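Station Log

Tadeusz Olszewski had packed dish sets at Flollance for most of his working life. The job was to put a blue cup in a red bowl and pass the bowl on. On 10/04/2019 the job title changed from packer to attendant, and the rate of pay did not.

The attendant's duties fitted on one sheet. Set out the parts. Start the cycle. Write down each fault with its cycle number. Keep hands outside the tape while the arm is live.

He entered the first fault before the coffee break. Cup on its side, mouth open, fingers at the rim. In the column marked Cause he wrote "cup," and the office sent the sheet back.

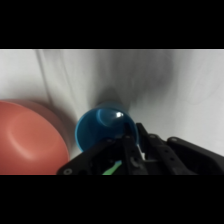
Wrist view, cup lying next to the bowl.

Zbigniew Stępień came down from Fernex with the sheet in his hand. He was the integrator, and he wanted causes he could enter in a table.

"A cup can't be a cause," he said.

"It rolled."

"Then write that it rolled. How did you use to stop it?"

Tadeusz thought about this. He had never stopped it. His left hand had been there already, and the cup had met it. He explained this slowly, and Stępień typed: operator applied passive side support. Then he asked at what angle, and Tadeusz held his palm out over the table while the other man looked at it.

They went on in this way for 3 shifts. Stępień asked how far over the bowl a person lets go. Tadeusz did not know until he did it, and when he did it under observation he did it differently. The numbers were averaged.

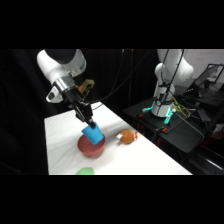 Cycle 1,163

By November the fault column was mostly blank. The sheet had room for 100 entries and Tadeusz was still on the first page. He had asked for a chair in writing and received one.

The packers from the next line had gone to the Stindden building. Piątek, the shift lead, still came by at noon, from habit, and stood at the tape.

"Does it do it your way?" she asked.

He watched the arm bring the cup in base first, at a slant.
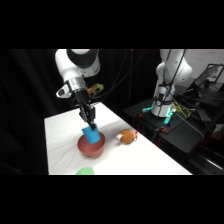
Cup entering the bowl, base down.

"It tips it a little," he said. "I used to tip it."

"Did you tell them to?"

"They asked about the hand. I don't remember them asking about that."

He looked through his copy of the table, all four sheets of it. There was a row for tilt, with a value and his initials. He put the sheets back in the folder, wrote the cycle number on the log, and left the column next to it empty.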